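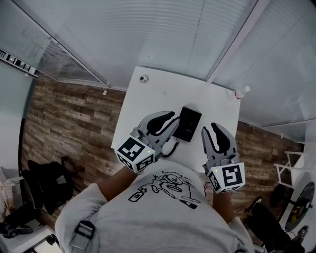 Review: Lerkent Brand Portal

Published August 23, 2019
Reviewed by Consolacion Magbanua, with Jordan Greenwood
Harnetside Design Resource Office

Lerkent is a web-based portal for storing and distributing the parts of a brand identity: logos, color values, typefaces, letterhead, slide templates and the written guidelines that go with them. It is sold by subscription to small and midsize organizations, with design studios as a second market. This office tested the Studio plan from December until the end of the following spring, using the complete identity files of Padilla, a maker of kitchen linens whose rebrand was completed shortly before the test began.

Padilla was a suitable test case for several reasons. Its identity was new, so the files were in good order at the start. It has its own marketing staff, a print supplier in another state and a group of retail partners who regularly request logos at short notice. Before the portal was introduced, these requests were answered by email, and the marketing office kept a shared folder whose contents had been copied and renamed many times over.

Setting Up

An account is opened by the studio or by the client, and ownership can be transferred later. The transfer requires a written request to the vendor and took six business days in our test. Studios that intend to hand the portal over at the end of a project should allow for this in the schedule.

The first task is the upload. Lerkent accepts the usual vector and raster formats, as well as font files and office templates. We loaded 391 files in a single session without a failed transfer. The portal reads the folder names and proposes a structure based on them, and the proposal was acceptable in most places. It placed the one-color logos under Archive, apparently on account of the word "old" in a folder called "Gold and One Color." The error was corrected by hand, but it would have been easy to miss, and we recommend that every folder be opened and checked before the portal is made available to anyone else.

Tags are applied by the administrator. There is a suggested vocabulary, which may be edited, and a batch function that works well on groups of similar files. Yến Lưu, who prepared Padilla's library for this review, preferred to write her own vocabulary on paper first and enter it afterward. We have since adopted the same method in this office. A tag that has been applied to a large number of files can be renamed in one step, while merging two tags is possible only through the support desk.

Guidelines Pages

The guidelines section is the part of Lerkent that most studios will want to consider closely. It replaces the customary PDF manual with a set of pages that can be read in a browser and updated at any time. Each page is built from blocks. The logo block displays the mark with its clear space and minimum size, and the color block shows a swatch with its values for screen and print. There are also blocks for type specimens, spacing rules and side-by-side comparisons of correct and incorrect use.

The pages are clean and load quickly. Typography is handled with more care than is usual in products of this kind: the client's own typefaces may be used throughout, line lengths are kept within reason, and captions can be set at a true small size. Anselmo Rangel, who designed Padilla's original manual, rebuilt all of its chapters in the portal and reported that only the packaging section lost anything in the move. That section relied on large fold-out drawings of the gift boxes and sleeves, and the portal offers no way to show a drawing at actual size. He attached the drawings as a download.

One limitation deserves particular attention. A color block holds one print value per swatch. Organizations that print on both coated and uncoated paper normally specify a separate value for each, and Padilla, whose swing tags are uncoated and whose catalog is coated, certainly does. The workaround is to enter the color twice under two names. Retail partners found this confusing, and two of them used the wrong version in their holiday advertising.
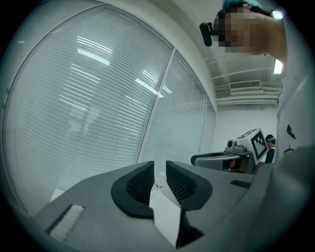 Version history is available for every page. It records who made a change and when, and an earlier version may be restored by anyone with administrator rights. The history does not show what was changed, so a small correction to a spacing rule looks the same in the list as a complete rewrite. We would like to see this improved.

Permissions and Requests

Lerkent provides four levels of access. Administrators control everything, editors may upload and write, members may download all approved files, and guests see only what has been shared with them through a link. The levels are fixed. It is not possible, for instance, to allow an editor to work on the slide templates while keeping the logo folder closed. For an organization of Padilla's size this is a minor matter. A university or a hospital group with several sub-brands would find it a serious obstacle.

Guest links are simple to create and may be given an expiration date. They can also carry a short usage note, which the guest must accept before the download begins. Lorna Lumanlan, who manages retail accounts at Padilla, considers the usage note the most valuable feature in the product. Her office formerly sent the same paragraph about minimum logo size with each email, and partners seldom read it. With the note in place, questions about logo size still arrive, although from people who have at least seen the rule.

The request form, by contrast, is weak. A guest who cannot find a file may ask for it, and the request is sent to every administrator at once. There is no means of assigning it. During the busiest part of the season, the same request was answered by two people on more than one occasion, with different files. We understand from the vendor that assignment is under consideration for a later release. This review takes account only of what was available during the test.

Templates

Administrators may lock parts of a template and leave other parts open, so that a member of staff can produce a shelf card or an event invitation without design software. Locked elements stayed locked in all of our trials. Text fields can be limited by character count, and images can be restricted to those in the approved library.

Export is to PDF for print and PNG for screen. The print files included bleed and crop marks and were accepted by Padilla's supplier without comment. Letterspacing was slightly tighter in the exported file than in the on-screen preview, most visibly in headlines set in capitals. The difference will trouble a designer more than a customer, but it should be checked on any brand that depends on widely spaced lettering.

Comparison With Undutard

Readers have asked how the product compares with Undutard, which this office reviewed previously. Undutard offers finer control over permissions and handles video well. Its guidelines pages are plain and cannot use a client's own typefaces, and for that reason many studios continue to maintain a PDF manual beside it. Lerkent is stronger as a place to publish an identity and weaker as a place to manage a very large collection. Search remained quick at 1000 files. When we increased the library to 2000 by adding product photography, results took noticeably longer to appear and the preview images sometimes failed to load on the first attempt.

Support and Documentation

Support is provided by email during business hours. Replies were courteous and usually came the same day. The help pages are well written, although those covering the template editor describe an earlier layout, and the menu names no longer match. Jordan Greenwood, who tested the product as a new user with no briefing, was able to add a guidelines page and share it with a guest unaided. He required assistance to replace a font file, a task that involves removing the old file from every page on which it appears.

Leaving the service is reasonably straightforward. All files can be downloaded in a single archive with the folder structure intact. Guidelines pages are exported as PDF only, and tags are not included.

Assessment

Lerkent is recommended for studios delivering an identity to a client with a modest library and a regular flow of outside requests. The guidelines pages are the best we have tested in this category, and the guest links are well suited to organizations that depend on retailers or franchise holders. It is not recommended at present for organizations with several sub-brands, or for those whose main need is the storage of photography.

Studios working for clients with demanding print requirements should first raise the question of coated and uncoated values with the vendor. Padilla has renewed its subscription for another year and keeps its print values in a separate document attached to the color page.

Access for this review was provided through the vendor's standard trial and extended at this office's expense. The vendor did not see the text before publication. Member studios may borrow our setup checklist and sample tag vocabulary from the Harnetside front desk.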